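Zwischenbericht an den Fördergeber
Projekt Losum – Wahrnehmung und Bewegungsplanung für einen Manipulator mit Handgelenkkamera
Arbeitspaket 3: Bildqualität und Zustandsschätzung
Stand: 14. Februar 2025
Bearbeitung: Nadège Hoarau (Wahrnehmung), Pascal Mallet (Planung und Regelung)

1. Stand der Arbeiten

Die Aufzeichnungskette läuft seit Beginn des Berichtszeitraums auf der neuen Middleware Prendbridge. Kamerabilder, Gelenkwinkel und Reglerzustände werden mit gemeinsamer Zeitbasis abgelegt. Für die Auswertung stehen 490 Episoden zur Verfügung, 23 weitere wurden wegen lückenhafter Zeitstempel verworfen.

Schwerpunkt war die Behandlung von Bildern mit starker Bewegungsunschärfe. Sie entstehen vor allem bei schnellen Umorientierungen des Handgelenks. Der bisherige Detektor behandelte alle Bilder gleich und lieferte in solchen Abschnitten sprunghafte Posen, auf die der Planer mit unnötigen Korrekturbewegungen reagierte. 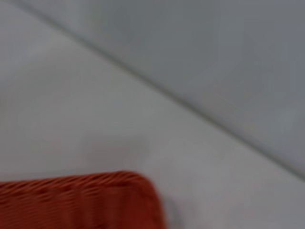 Der Schärfeschätzer bewertet jetzt jedes Bild kachelweise. Flächen ohne Textur werden getrennt geführt, denn ein geringer Gradient ist dort kein Beleg für Unschärfe. Aus strukturierten Kacheln, etwa an Geflecht, wird die Verwischungsrichtung bestimmt und mit der aus den Gelenkgeschwindigkeiten berechneten Bildbewegung verglichen. Weichen beide deutlich voneinander ab, wird die Messung im Filter niedriger gewichtet. Lange gerade Kanten gehen als eigener Merkmalstyp ein; sie bleiben auch verwischt noch brauchbar, allerdings nur quer zur Kante.

2. Blickrichtungen ohne Zielobjekt

Offen war bis August die Frage, wie der Planer mit Ansichten umgeht, die fast nur Wand und einen Rest der Arbeitsfläche zeigen. Solche Bilder wurden zunächst als Detektionsfehler gezählt und lösten einen Neustart der Suche aus. Die Zustandsmaschine kennt nun den Zustand »kein Ziel im Sichtfeld«. In diesem Zustand wird die letzte gültige Objektpose allein über die Vorwärtskinematik fortgeschrieben, höchstens jedoch 750 ms. Danach fährt der Arm eine Suchpose an. 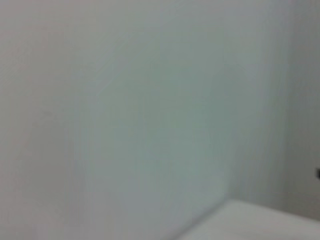 Die Schwelle für den Übergang ist von Hand eingestellt. Ein gelernter Klassifikator wurde mit 3000 annotierten Bildern trainiert, verwechselt aber angeschnittene Objekte am Bildrand noch zu häufig mit Hintergrund. Er bleibt vorerst abgeschaltet.

3. Abweichungen und nächste Schritte

Die Anbindung an den Simulator Grerby verzögert sich. Dessen Kameramodell bildet die Belichtungszeit nicht ab, synthetische Unschärfe muss daher nachträglich eingerechnet werden. Mallet hat dafür einen Prototyp erstellt, die Rechenzeit ist noch zu hoch. Der Partner Buthelezi hat die überarbeitete Schnittstellenbeschreibung erhalten, eine Rückmeldung steht aus. Eine Änderung des Kostenplans wird nicht beantragt.

Als Nächstes folgen die Nachannotation der Randfälle und ein Vergleichslauf des alten und neuen Filters auf identischen Aufzeichnungen.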